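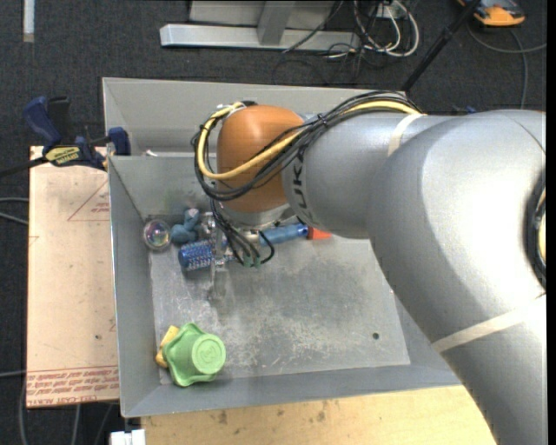 Figure 3. Arm over the bin, cables dressed along the forearm, side board clamped on.

Section 3: Dressing the Cables and Setting Up the Bin

By this point you should have the arm bolted down, the gripper on its flange, and the controller booting without complaint. If the controller is complaining, go back to Section 2. It will not get happier while you work on the bin.

This section covers the Pirska bin-picking build as it stands in the Sadby shared workshop. If you are building at home, the steps are the same, but you will have to supply your own person leaning in the doorway asking whether it can make coffee.

Allow an evening. Nazar Vasylenko did it in an hour, then spent the next evening doing it again.

CAUTION: Switch the arm off and lock the controller key out before you put your hands anywhere near the wrist. Being in a hurry does not count as a lockout.

3.1 Run the cables

1. Move the arm to the home pose from the pendant, then power down. You want the elbow bent and the wrist pointing straight down. Cables fitted to a stretched-out arm look wonderful until it folds.

2. Lay the yellow cable and the thin black bundle along the top of the forearm. Start at the wrist and work back toward the base, so that any extra length ends up at the base, where there is room for it.

3. Take both around the wrist cap in an open loop. The loop should look sloppy. Wrist joints turn a good deal farther than people expect, and a tidy loop is a short loop. Figure 3 shows the cables passing over the orange cap and around its side.

4. Tie the strands together with a small black tie behind the cap. Snug, so the bundle can still slide a little when you tug it.

5. Tape the arm where you need to. Beige tape was what we had, and it peels off without leaving much behind. Do not tape across a joint. The joint will win.

6. Plug in the small green connectors at the gripper. They only go in one way, although with enough determination you can persuade yourself otherwise. Leave slack above them.

7. Clear the area, restore power, and turn the wrist slowly through its full range in manual mode, both directions. Keep a thumb on the stop. If anything pulls tight, stop, power down, and go back to step 3.

NOTE: Vasilis Kovačević's first version used a smart spiral wrap over the whole bundle. It lasted 70 cycles. What you see in the figure replaced it, and has the advantage that you can find a broken wire without a knife.

3.2 Place the bin

8. Set the bin on the wooden base, under the arm, with the long side across the reach of the gripper. Ours is a plain grey metal one with sloping sides. The slope matters more than the size: objects that get shoved outward tend to come back down to where the gripper can have another go.

9. Jog the gripper to each corner of the floor in turn, at the lowest height you intend to use. If it can't get into a corner without the wrist touching the rim, slide the bin and try again. All four corners, please, including the one you are sure about.

10. Set the minimum height in the Enness config file. The setting is floor_clearance, in millimeters, and it should be 2 or higher. We began with it at zero. Metal floors keep a record of that sort of decision.

11. Mark the bin position on the wood with a pencil. Someone will move it. They will tell you they put it back.

3.3 Clamp the side board

12. Stand a rectangle of acrylic sheet ready with the masking still on. You can peel it if you like, but the paper saves you from scratches and gives the overhead camera a dull surface to look at.

13. Lay it along the left side of the bin, with the long edge against the wall. Which way up the printing goes makes no difference to the robot. It may make a difference to you, in which case check before you do the clamp.

14. Fix it to the bin with a bar clamp at the end farthest from you, and keep the bar pointing outward, away from the arm. Then push on the board with your palm. If it shifts, tighten the clamp.

CAUTION: The clamp is not in the collision model. Add it as a box in the Holovko planner, and be generous. The arm has no opinion about clamps it hasn't been told about.

15. Route the loose floor cables clear of where you stand. They breed on carpet. A strip of tape every stride or so will do.

3.4 Load the first objects

16. Put in a small mixed handful. Soft toys, balls and cylinders make a good start. Include something clear and shiny if you want to find out early how your depth camera feels about it.

17. Leave at least one object by itself, well away from the pile, so you have an easy pick to begin on. We put a green cup-like piece in the near left corner. You'll want the morale.

18. Set the image crop to 224 in the Enness config, save, and restart the vision process. It reads the file once, at startup, and ignores you after that.

19. Run three picks at the slow speed setting with your hand on the stop. If the gripper closes on air every time, redo the camera calibration in Section 4 before you touch anything else. If it closes on air only for the shiny one, carry on.

NOTE: When you finish for the night, park the arm in the home pose before shutting down, and take the key with you.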